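Speaker notes: House rules for two-arm table work
Laltovent workshop day, July 29, 2023. Slot before lunch, keep to time.

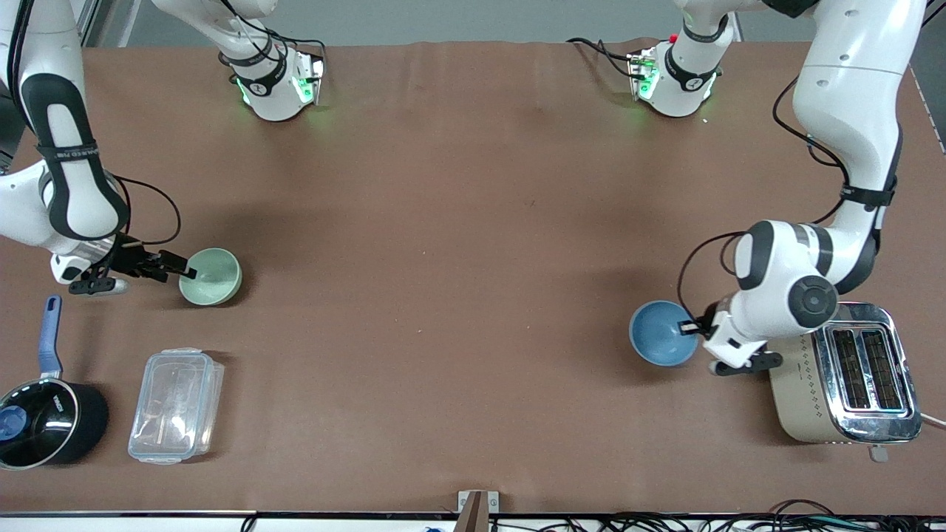 Start slowly, people are still finding seats. Say good morning, thank the Flidumau team for the room.

Opening. I want to speak about rules which we wrote ourselves. The formal safety standards are the floor, and we follow them. But they do not tell you how to lay out a table with kitchen things on it, or who may press start. For this we needed our own paper. Our first version, from January, had 81 rules. Nobody could remember them. The present version has 8 and fits on one page. (Hold up the page.)

Rule one: the table covering. Plain paper, one colour, fixed before power is on. If it is torn, change it between sessions and write it in the log. Small wrinkles are allowed.

Rule two: both arms have a home position, and both must be in it before a hand goes over the table. One arm at home is not enough. This is the rule people argue with most. Pause here.

Rule three: speed. In our laboratory we begin every new task at 5 per cent of full speed. We raise it only when two operators agree, and both sign.

Rule four: left and right. Always say the robot's left and the robot's right. If you face the robot, it is the opposite of your own. In the Ndung'u project we had two people shouting "left" with different meanings. Nothing was broken, but we stopped for the day and wrote the rule.

Rule five: electrical goods. A toaster or kettle used as an object is never connected to the mains. The plug gets a tag, and the operator checks the tag by hand. Ask the room: who checks this at your place? Wait for answers.

Rule six: cables. An arm cable needs enough slack for the full reach, and no more. Move each joint to its limit by hand guiding and watch the cable, not the gripper.

Rule seven: ceramics. Look at the rim before each session. A chipped bowl goes out of use the same day.

Rule eight: the log. Every stop is written down, also the stops which seem silly. At Trorkis we have now 2300 entries, and I still read the new ones each week.

If time is short, leave out rule seven.

Questions. Somebody will ask about gloves. The answer is on the back of the page. Remind them that copies are by the door, and that lunch is downstairs.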